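Water use in a student hall: what people think they use and what they do use
2019-06-02
By So-yul Pyo

Our group wanted to find out if students in shared housing have a fair idea of how much water they use. We chose Halla, a hall of residence on the Drernow site, as two of us live there and the warden was willing to let us read the meters. The hall has four floors and each floor has its own meter in the cupboard by the stairs.

We began in October with a short paper survey. It asked how many showers people took in a week, how long each one lasted, how often they ran the washing machine and if they left the tap on while brushing their teeth. We put 200 forms through doors and left a box in the entrance for the replies. The first batch had a mistake in question 3 (it said "litres" where we meant "minutes") so we had to print that page again and ask people to swap it. A few never did, and those answers were left out.

The meters were read every morning before breakfast for 16 days. We took turns. One reading on the second floor was missed and we used the halfway point between the day before and the day after, which we have marked in the table at the back.
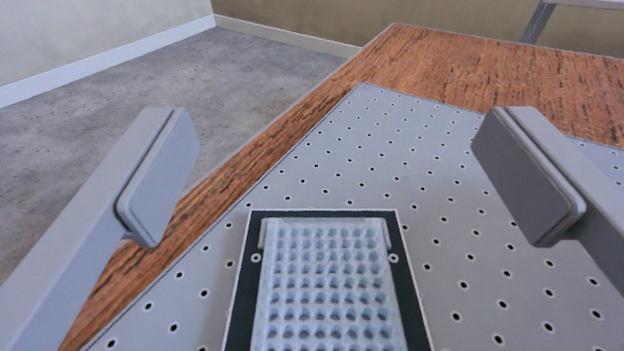 The readings had to be turned into litres per person, and for that we needed to know how many people slept on each floor. This was harder than we expected. The list at the front desk shows who rents a room, but people go home at weekends and others have friends to stay. In the end we used the list as it stood and said so in the method section.

The highest total for one floor on one day was 1,454 litres. It was the top floor, and it came just before a bank holiday, when the laundry room was busy from early morning. The lowest figures were all from the ground floor, which has fewer bedrooms and a shower that was out of order for part of the study.

When we compared the survey with the meters, the survey came out too low on every floor. Most people put their showers at five minutes or less. We asked 10 residents to time themselves for a week with a kitchen timer, and only two of them stayed under five minutes on most days. Several said they had changed their habits once the timer was in the room - so even those times may be shorter than normal.

Toilets were the part we handled worst. We did not ask about them at all, and the cisterns at Halla are an old Dunel type with a single flush. A good share of the gap between the two sets of figures could come from there.

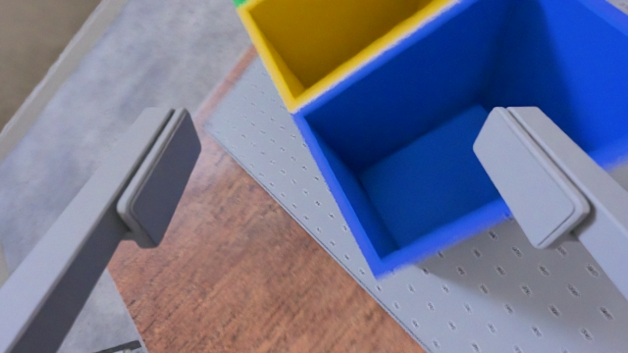 Stojan Vidmar read our draft and thought the comparison was unfair as it stood, since the meters also record the cleaners' water and the survey does not. He suggested reading the meters before and after the cleaning round for a few days and taking the difference away. We did this on the first and third floors. It made a small change to the totals, and the survey was still too low on both.

He also asked why we had left out the kitchens. The survey had one question on washing up, but it only asked if people used a bowl or a running tap, so we could not turn the answers into litres. A later group should ask how long the tap runs.

If the work is repeated, we would put the timers in before the survey goes out and read the meters twice a day. The Poduval building has separate meters for hot and cold water and would be a better place to do it - we asked, but the request came too late in the term. The forms and daily readings are in the folder held by the department office.

3 comments
16 shares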